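Review: Warneveo Civil Alert Receiver for Households and Shared Shelters

The Warneveo is a battery-backed receiver that repeats air raid and shelling alerts inside a building. It is intended for towns near an active front where outdoor sirens are weak, damaged or drowned out by traffic. Our office tested 2 units between April and June in a residential block that houses displaced families, with a third-floor hallway and a basement shelter as the test locations.

Setup was completed by Ayane Furukawa of our field support team. The receiver requires a district code, a test signal and a choice of volume. The printed guide covers the first two steps clearly. The third is explained only in a footnote, and two of the families who were asked to repeat the process left the volume at its lowest setting.

During the test period the units logged 51 alerts. The hallway receiver sounded for all of them. The basement receiver missed eight, all on the same night, when the mobile network was down and the radio backup could not reach through the concrete ceiling. An external antenna, sold separately, corrected the problem. In our view it should be included with any unit meant for use below ground.

The alert tone is distinct from a phone or a smoke alarm. Residents asked for a separate all-clear tone, and the receiver does have one — but it is switched off by default. Omid Shirazi, who coordinates the shelter rota, recommends turning it on before the unit is handed over.

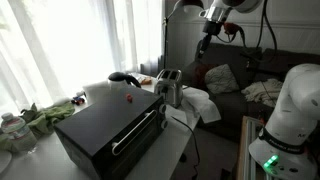
Battery life was acceptable. The hallway unit ran through two extended power cuts without a warning light. The competing Stundby receiver, which we reviewed last year, has a larger battery but no radio backup at all, and for that reason we continue to rank it lower for frontline districts.

Several points need attention from the maker. The wall bracket is weak and came loose after a nearby strike shook the building. The spoken messages are available in too few languages. Replacement batteries must be ordered through Hedegaard, the regional distributor, and our order took most of a month to arrive.

The Warneveo is recommended for apartments and stairwells. For basements it is recommended only with the antenna fitted and tested in place. Agencies buying in quantity should request the revised bracket in writing.

Testing notes: Ningsih Simanjuntak. Technical check: Fikri Govindasamy.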